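Casudley Play Materials Study: Call for Participants

Casudley invites adults to take part in a study of how people put together sets of toy food. The study supports the revision of the Plirneo play kitchen range, which is used in preschools and family centers. No experience in teaching or child care is required.

Each participant will attend one session of 60 minutes. Participants will work at a table with plastic pieces for a toy burger, including buns, lettuce, tomato, patties and cheese. They will build several burgers on a tray, return the pieces to their racks, and complete a short written questionnaire on the size, shape and handling of the pieces. 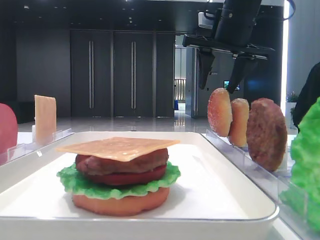
Toy burger partly assembled on the tray, with further pieces standing in the clear racks.

Applicants must be 18 or older and able to sit at a table and handle small objects comfortably. Glasses and hearing aids may be worn. Persons who attended the February sessions are not eligible for this round.

Sessions are held at the Grosum building, Room 4. Participants will receive a gift card at the end of the session. Travel costs are not reimbursed. Parking is available behind the building.

To apply, submit the participant form at the Grosum front desk or request a copy by mail from Sevim Altıntaş, Study Coordinator. Forms must be received by Sat 24 May. Questions about accessibility should be directed to Jacqueline Lecomte, Participant Services, before a session is booked.

Participation is voluntary, and participants may withdraw at any time.

Last updated by Participant Services, Casudley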